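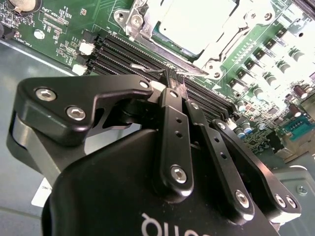

A green motherboard mounted in a grey metal chassis, with memory slots near the processor area.

Motherboard mounting

Motherboard mounting is the fixing of a computer's main circuit board inside its case or chassis. The board carries the processor, the memory slots and the connectors for storage and expansion cards, and it has to be held flat and clear of the metal behind it. The term covers both the hardware used (standoffs, screws, clips and trays) and the work of fitting or removing the board.

Mounting hardware

Most desktop and small server cases have a flat metal panel, called the motherboard tray, with threaded holes in set positions. Standoffs are short threaded posts, usually brass or steel, that screw into these holes. The board rests on top of them and is fastened with a screw through each of its mounting holes. In some cases the standoffs are pressed into the tray at the factory, and in others raised bumps in the sheet metal do the same job.

A standoff fitted where the board has no matching hole can touch solder points on the underside and cause a short circuit. Installers compare the tray with the board before fixing anything and take out any posts that are not needed. The screw threads commonly used are 6-32 and M3. The two are close enough in size to be mixed up, and forcing one into the other strips the thread.

Board sizes

Hole positions follow published form factors. A full-size ATX board measures 305 by 244 millimetres, a microATX board up to 244 by 244 and a Mini-ITX board 170 by 170. The smaller sizes share some of their hole positions with ATX, so a case built for the large board will usually take the others. Many brand-name office computers use boards of the maker's own shape, and these often fit only the chassis they were sold with.

Memory slots

Memory modules stand upright in long, narrow sockets, generally placed beside the processor. A latch at one or both ends of the socket closes over a notch in the edge of the module. A raised key in the socket lines up with a cut-out in the row of contacts, which stops the module from going in backwards and keeps out modules of the wrong generation.

The gap between neighbouring slots is small. It is a common place for dropped screws to lodge, and dust gathers there in machines that have run for years without cleaning. Plastic or nylon tools are preferred for reaching into it, as a metal point can scratch the traces on the surface of the board. Empty slots are sometimes fitted with plastic blanks to keep dirt off the contacts.

Fitting and removal

The usual order of work is to unplug the power cord, discharge static from the hands by touching bare metal or wearing a wrist strap, and lay the case on its side. The rear connector shield goes in first where it is a separate part. The board is then lowered at a slight angle so that its ports pass through the shield, and set down on the standoffs. All screws are started by hand before any of them is tightened.

Removal follows the reverse order. Front-panel leads are the part most often put back wrongly, and many technicians label them or draw a sketch before pulling them off. A large processor cooler may hide one of the mounting screws – in that case the cooler has to come off as well.

Flexing of the board is the main risk during both jobs. Pressing a memory module home on a board with no standoff near the slots bends it and may crack a solder joint. For this reason some installers fit the memory on the bench, with the board on a firm, non-conductive surface.

Reuse and recycling

Chassis generally outlast the boards inside them, and repair workshops keep stripped cases for later use. The Toltstead depot at Likville sorts incoming desktops by form factor. Its workshop guide, written by Kittipong Chaiyaporn, records 363 boards taken out in one April intake, of which 58 were set aside for damaged memory slots. Boards past repair go to licensed recyclers for the recovery of copper, gold and other metals. Steel cases are sent separately as scrap.

See also

Computer case
Expansion card
Electrostatic discharge
Form factor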